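Chapter 4
Practice Worlds: Learning to Grasp in Simulation

I broke my first gripper finger in my second week at Hurkulstead. I'd told the arm the tabletop was a couple of centimeters lower than it was, and it believed me completely, the way arms do. There was a crunch, then a long quiet walk to the parts cabinet. So you can guess how I felt when I found out I could make that same mistake all afternoon inside a computer and the only thing I'd lose was the afternoon!

This chapter is about that kind of practice. We'll build a room in software, put an arm and a table in it, scatter things on the table, and let a learning program have a go at picking one of them up. Then we'll change the room and do it again (and again, and again). The changing is the part I want you to watch. It goes by the name of domain randomization, a big phrase for a simple habit: every time an episode starts, you shuffle whatever shouldn't matter. Wall color, lamp position, where the chairs ended up, how rough the mug is, what else is lying around it. A program that has only ever seen one wall color may decide the wall is part of the job.

I came to this through the Prallbridge runs, which we'll use as our worked case all through the chapter. The plan was easy to write down. We trained one policy in a single fixed room and a second policy in 40 shuffled ones, gave both the same number of practice grasps, and then moved them to the real bench at Burkgate. The fixed-room policy was the star in simulation. I was so pleased with it that I made a slide. On the bench it managed 2 mugs out of 9 tries, and the shuffled one, which had looked clumsy all month, got 7. I still have the slide.

Now, nine tries is a tiny test, and in Section 4.3 I'll be pretty hard on myself about that. We'll also look at what shuffling can't fix. Contact is the big one: a simulated finger touching a simulated cup follows whatever friction rule you typed in, and real glaze has its own ideas. Arai, the small simulator that comes with this book, lets you change that rule with one line, so please mess with it early.

Before you go on, make sure Arai starts on your machine and that you can reset an episode without restarting the whole program. You'll want the frames-and-coordinates material from Chapter 2 fresh in your head too, mostly the bit about the gripper frame. I mix up its axes to this day. 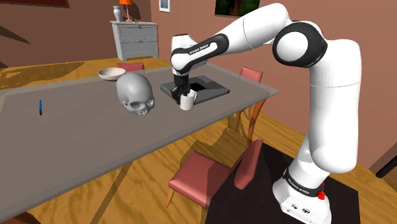

Why bother shuffling things the arm never touches, like the walls?

Because the policy works from camera pixels, and the walls are in those pixels along with everything else. If they always look the same in training, the policy can come to lean on them, and then it stumbles in a room with different paint. Shuffling them makes them useless as a clue, so the policy has to get its information from the object and the gripper.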